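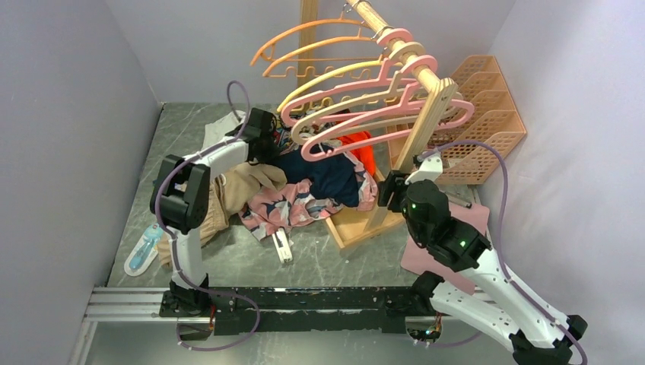 Two robot arms, one pile of clothes and six empty hangers.

A robot's hand is called a gripper, and choosing a good one is a bit like choosing mittens or gloves - it depends on the job, eh?

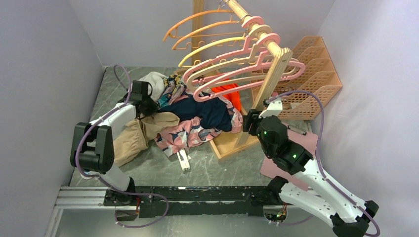 Grippers are what Oda Skjelbred loves to compare, and she gives each pair 16 goes at the laundry. Cloth is tricky stuff, all floppy and folded over itself! With both grippers touching the same colourful heap, she can watch how each one handles a hood, say, or a flowery pink edge.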